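Week 6: Fault case, unloading the basket at Rastmont

Unit coordinator: Paula Vlad. Read before the tutorial and bring your fault tree in draft.

The task is put-away. Fruit goes from the yellow basket on the bench to the upper compartment of the fridge, one piece at a time, with the compartment door left open for the whole run. The Rastmont lab logged 162 cycles on this task in December. In 6 of them the arm went into protective stop with the hand inside the compartment. Nobody was hurt and no part needed replacing. We study it for the recovery, which was handled badly. 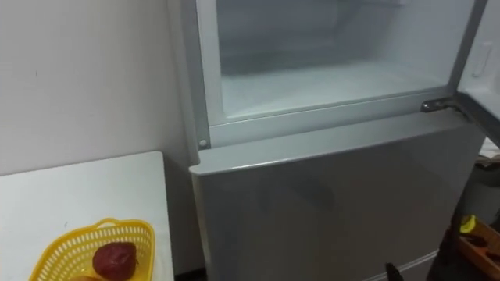
The bench and the fridge were positioned by hand at the start of each session. Cornel Filip's notes give the gap between them to the nearest centimetre, which is too coarse. The lower front edge of the compartment is the hazard. A hand that comes in low meets that lip before any finger reaches the shelf.

A spoon was also tried as a carrying tool.

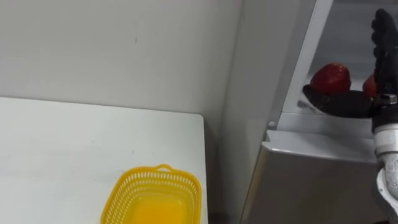
Figure 2. Spoon with two strawberries, held level in the open compartment.

The spoon makes the problem worse in one respect. The planner models the hand as a closed shape and knows nothing about what it is holding, so any clearance it reports is clearance for the hand alone. Safta Stoica raised this at the first review and it was marked low priority. 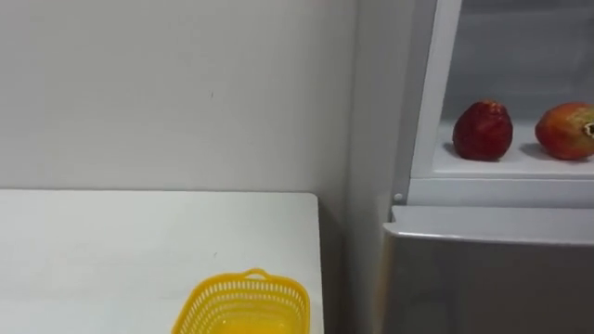 Placement accuracy was not the fault. Check the shelf positions in the log if you doubt it. All 6 stops came on the approach or on the way out, and the force limit at the wrist was set to 80 newtons when the risk assessment called for 65. The higher value came from a Plerkimer test file that was copied across and never changed back. 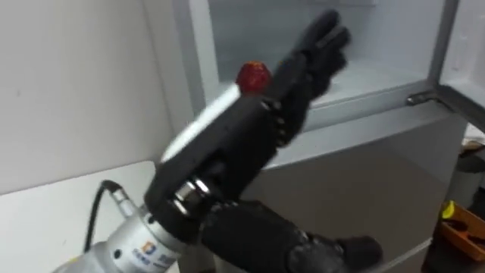
Figure 4. Hand with a strawberry at the open compartment, second hand below.

Now the recovery. After the fourth stop the operator cleared the fault from the pendant and jogged the arm out while Floarea Buzatu was reaching across the bench. The written procedure says the area must be clear before reset. It does not say who checks.

For the tutorial:
1. Draw the fault tree with "hand contacts compartment lip" as the top event.
2. Rewrite the reset step so that it names a person.
3. State where the force limit should be stored and who may change it.

Drafts to Beverley Pearce, Hunport campus, by noon.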